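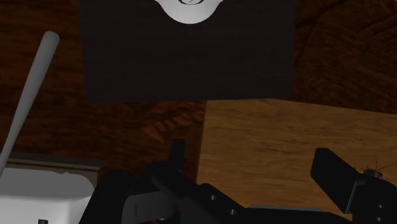 Ticket 813: Episode 4 audio drifts out of sync after the title card
Show: Travine (six-part drama)
Opened by: Stepan Maksymiv, post-production, Gastulville
Assigned to: Kamrul Jayawardena
Priority: High -- delivery copy due to Vakulenko in February

Problem
Dialogue is in sync through the cold open. After the title card it runs late, and by the kitchen argument it is 13 frames behind. Episodes 1 to 3 play fine from the same drive.

Log
9:40 am -- Played the file on two machines. Same result on both, so I ruled out the player.

10:15 am -- Checked the mix from Clultau. Length matches the locked cut. Stepan confirmed they worked from the right version.

11:30 am -- Compared picture files. The title sequence in episode 4 is the old one, about 30 frames shorter than the approved version. Someone relinked it after lock. The rest of the gap was hidden by a trimmed shot right after the card.

1:05 pm -- Put the approved titles back in, restored the shot, exported again.

2:50 pm -- Stepan watched the full episode. Sync holds to the end credits.

Still open
Subtitles were timed to the bad export and need to be redone from the title card on. Stepan has asked for them by 6:00 pm. Keep this ticket open until they are in.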